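Student Manipulation Project, Workshop Notebook
Entry: 23/05/2025
Bench: Plasau room, second table

Purpose of session: to continue the bottle transfer exercise set for the Tosten module, using the multi-fingered gripper. The previous entry ended with the grip closing too late on the downward move. The closing command has since been brought forward in the script and the approach height left as it was.

Settings at start: finger closing limit 545, approach speed 20 per cent, pause before lift 800 ms. The limit is in controller units and should not be compared with the values in the Lunel group's notebook, as their hand is scaled differently.

The table cover was kept on at the request of the module supervisor. Students are reminded that the tray position is taught by hand and must be taught again whenever the cover is pulled or straightened. Three runs were logged under the old tray position before this was noticed. They have been marked void in the run sheet and are not to be used in the report.

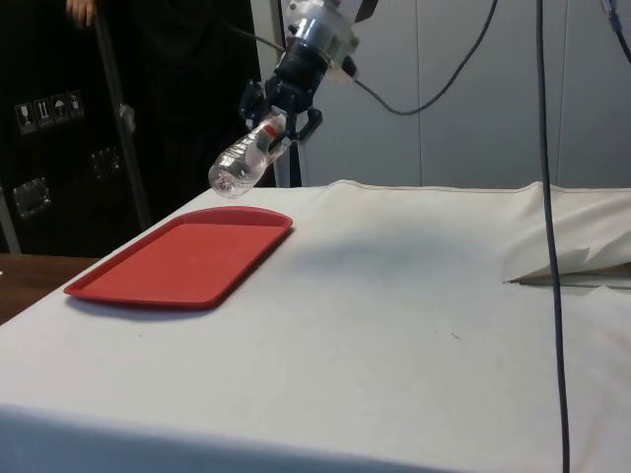 Bottle held near the back edge of the red tray, fingers round the neck and upper body.

The bottle is carried almost on its side, with the base lower than the neck. The script assumes an upright bottle at release, so the wrist angle in the release step requires correction. It was agreed that the angle should be changed first and the finger limit left alone, in order that the two effects can be told apart.

Cable routing was also discussed. The loop at the wrist should be checked by hand through the full turn before the new angle is run at any speed above the present setting.

Outstanding:
Correct the wrist angle and save as a new script version.
Teach the tray position again and enter it in the run sheet.
Return the Kavanagh calibration block to stores.
Repeat the series with the same bottle before any other object is tried.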